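# Teleoperación y demostraciones > Sutura: ¿demostrar bonito o demostrar de verdad?

**nudo_corredizo** escribió:

Buenas. Llevo desde diciembre sentada a la consola enseñando a un robot a coser tejido por demostración. Consola Alitz, dos brazos, pedal de embrague que chirría, y Zernance para grabar y etiquetar. El objetivo del proyecto es llegar a 1.000 demostraciones de una sola tarea: pasar la aguja, tirar del hilo, anudar y devolver la aguja al otro brazo. Voy por 349 y mi relación con el hilo ha pasado por todas las fases, incluida la negociación.

La duda es de método. Gøran Halvorsen, que lleva el entrenamiento del modelo, me pide demostraciones limpias: trayectoria corta, sin titubeos, el nudo a la primera. Kerstin Forsberg, que fue instrumentista antes de meterse en esto, dice que una sutura sin titubeos la ha visto en los vídeos promocionales y poco más. Yo estoy en medio con las muñecas hechas polvo.

¿Qué hacéis vosotros? ¿Repetís la toma cuando se os escapa la aguja o la dejáis entera, con recuperación y todo?

---

**Pinza_Izquierda** escribió:

Repetir. Siempre. Si le enseñas a perder la aguja, la perderá con muchísima elegancia. Yo tiré 70 demostraciones a la basura en un proyecto de paso de anillas y el modelo mejoró al día siguiente.

---

**fsanchis_ctrl** escribió:

> Si le enseñas a perder la aguja, la perderá con muchísima elegancia

Ya, y si no le enseñas a recogerla, cuando la pierda se quedará con la pinza en el aire como quien ha entrado en la cocina y no sabe a qué iba. Que la va a perder. El error de posición por los cables no lo arregla ninguna demostración preciosa.

Yo dejo las recuperaciones y las marco como segmento aparte. El que entrena decide luego si las usa.

---

**Pinza_Izquierda** escribió:

Lo de marcarlas aparte suena muy bien hasta que miras quién marca. En mi caso, yo, a las once de la noche, con criterio variable.

---

**tornillo_flojo** escribió:

Pregunta de novato: ¿por qué no lo mueves a mano? Nosotros enseñamos a un brazo industrial agarrándolo por la muñeca y paseándolo. Diez minutos y a comer.

---

**nudo_corredizo** escribió:

@tornillo_flojo ojalá. Con instrumentos de este tamaño, si los llevo con la mano le tapo todo a la cámara y además meto fuerzas que el robot luego no puede reproducir. Por la consola, al menos, lo que queda grabado lo ha hecho el propio robot. Mal, a veces, pero con sus motores.

Os dejo material de la tarea para que discutáis con algo delante:
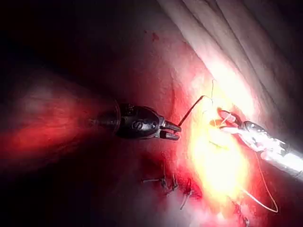
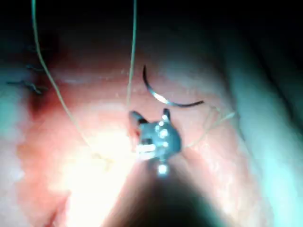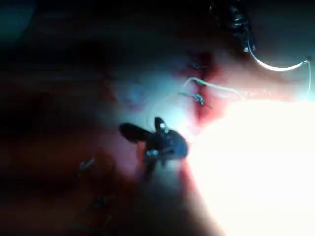
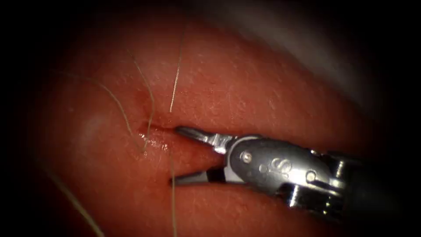
Lo que más me cuesta transmitir es la tensión. No tengo realimentación de fuerza, así que calculo el tirón mirando cómo se deforma el tejido y hasta dónde se pone recto el hilo. Es un truco visual que yo aprendí a base de romper nudos, y no sé si el modelo lo está cogiendo o si simplemente ha memorizado que hay que mover la pinza unos centímetros y rezar. Gøran dice que lo primero. Gøran no ha roto ningún nudo, se limita a mirar curvas de pérdida.

Otro asunto: cuando suelto el embrague para recolocar las manos, hay una pausa. Para mí es descanso. Para el modelo es una lección magistral sobre quedarse quieto.

---

**fsanchis_ctrl** escribió:

Recorta las pausas de embrague ya. Tuvimos un modelo que se paraba a meditar antes de cada paso de aguja y estuvimos dos semanas buscando el fallo en la latencia. El fallo era yo bebiendo café.

Sobre los brillos, que en endoscopia siempre están: ¿varías la luz entre demostraciones? Con una zona quemada siempre en el mismo sitio, la red puede acabar usándola de mojón.

---

**nudo_corredizo** escribió:

La luz la muevo poco, culpa mía. Me lo apunto. Con el café no prometo nada.

---

**aguja_34** escribió:

Entro tarde y con la opinión impopular: menos demostraciones y más operadores. Da igual que tengas 1.000 si las ha hecho todas la misma persona con las mismas manías. En Strand (la herramienta de revisión, no el hilo, perdón por la confusión en este hilo) se puede ver la trayectoria de cada operador superpuesta, y se reconoce a cada uno como por la letra. Una compañera mía hace un giro final de muñeca que no sirve para nada. El robot lo hace también.

---

**Pinza_Izquierda** escribió:

Con varios operadores tienes varias formas de hacer lo mismo, y si el modelo promedia, la aguja va por el medio, donde no iba nadie. Prefiero una manía consistente a cuatro contradictorias.

---

**aguja_34** escribió:

Si tu modelo promedia, cambia de modelo. Los hay que aguantan bien varias maneras de resolver la misma tarea. Estamos pidiéndole a la gente que cosa peor para que la matemática esté cómoda.

---

**Pinza_Izquierda** escribió:

Le pedimos que cosa igual. Lo de peor lo pones tú.

---

**moderacion_b** escribió:

Con cariño, los dos. El tema «¿promedia o no promedia?» tiene su propio subforo y sigue abierto por desgracia.

---

**kforsberg** escribió:

Me avisan de que se me cita. Matizo: yo no defiendo las demostraciones torpes. Defiendo que se grabe el momento en que la aguja queda mal orientada y hay que apoyarla, soltarla y volver a cogerla. En quirófano eso es técnica, y aquí lo estamos archivando como «fallo» en una columna del Zernance.

Y que quien demuestra descanse. A partir de la segunda hora se nota en los nudos.

---

**nudo_corredizo** escribió:

Vale, resumo lo que voy a probar y ya os contaré:

- Recuperaciones dentro, en segmento propio. Etiqueta nueva: «recolocación», que ofende menos.
- Pausas de embrague fuera.
- La lámpara se mueve cada tanda.
- Kerstin hace una parte en la consola, con manías distintas de las mías, y las tandas se guardan separadas por operadora para poder entrenar con y sin mezcla.

Gøran ha leído el hilo y contesta que acepta todo menos el nombre de la etiqueta, que le rompe un script.

---

**tornillo_flojo** escribió:

¿Y el pedal que chirría?

---

**nudo_corredizo** escribió:

Tres en uno. Mano de santo, aunque ahora no sé cuándo lo piso.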